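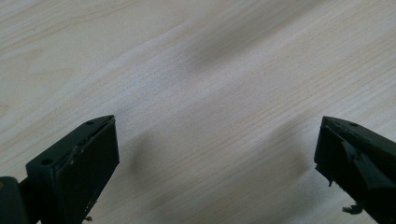
Lorkcombe Recipe Cards, version 2

Hi! I'm Ulla Halonen, and I typed up my way through a shoebox of old handwritten recipe cards so you don't have to squint at them like I did. There are 388 cards in the set, mostly cakes, pickles and soups (so many soups), and I've cooked up to 200 of them myself.

What you get

cards.csv has one row per card, with the title, the ingredients and the method.
notes.txt is me rambling about odd spellings and missing oven temperatures.

If a card said "a slow oven" I left it alone. Same for "butter the size of an egg", which I love and refuse to convert. Where I couldn't read a word I put [?] in its place, and card 261 is nearly all [?], sorry! If you can make sense of it please write to me.

Changes since version 1

I fixed the commas in the title column, which broke everything if you opened it in a spreadsheet. The Kontogiannis honey cake was in there twice, so one of them is gone. The February batch is now sorted in with the rest.

Using it

Cook from it, print it, put it in your own app, whatever you like. Just keep the "source" column, please. Next up is an index by ingredient, and I've got as far as cabbage.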